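Open Day at Helturar: The Book Table and the Rest

Helturar opened its Cotenham workshop to visitors in January, and I went along with low hopes and a packed lunch. The pitch on the flyer was robots that learn everyday handling from people: pick up, put down, open, stack. I've been to a few of these days and I've learned to watch the hands of the staff more than the machines. Notes go with the stations, in the order I walked them.

The front desk

The sign-in screen said 300 visitors were expected. There was a poster with a bar chart on it and no scale on the left side. I asked what the bars measured and was told "progress."

The book table

Larasati Sembiring ran this one, and she was the best thing about the day – patient, quick, and willing to say "we don't know yet." Visitors could try the hand-held gripper themselves. Books are harder than they look. A thin edge lying flat on a table gives the fingers very little to get hold of, and a second book underneath changes the height you have to aim for.

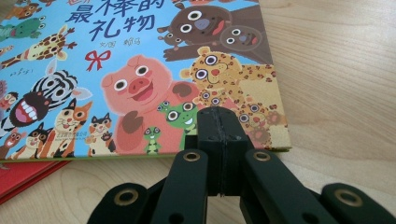 The black gripper up against the bottom edge of "The Best Gift" (最棒的礼物), pink pig front and center, with a red book poking out underneath. All the steering at this table is done by a person, so please keep that in mind when you read the press release.

The counter

A screen on the wall gave the number of recorded tries so far: 3,866. Next to it was a second number, 2,102, labeled "accepted." I asked what happened to the others and who decides what counts as accepted. Nithin Chacko, who was giving the tour, said a reviewer goes through them and that the rules had changed twice. Fair enough, but then I'd like to see the rules printed next to the number.

The arm behind the glass

Altetti supplied the arm, and it was the part everyone had come for. No pictures allowed. It moved a cup from one mat to another, stopped, and moved it back. A boy next to me asked if it could do the book. The answer was "soon," which I also heard last year at Asfaw about folding towels.

The talk

Twenty minutes, mostly slides. The speaker promised 100 household tasks and listed six of them. When I asked how many the arm could do with nobody touching it, he said it depended on how you define a task. I'd still go again if they let visitors pick the objects.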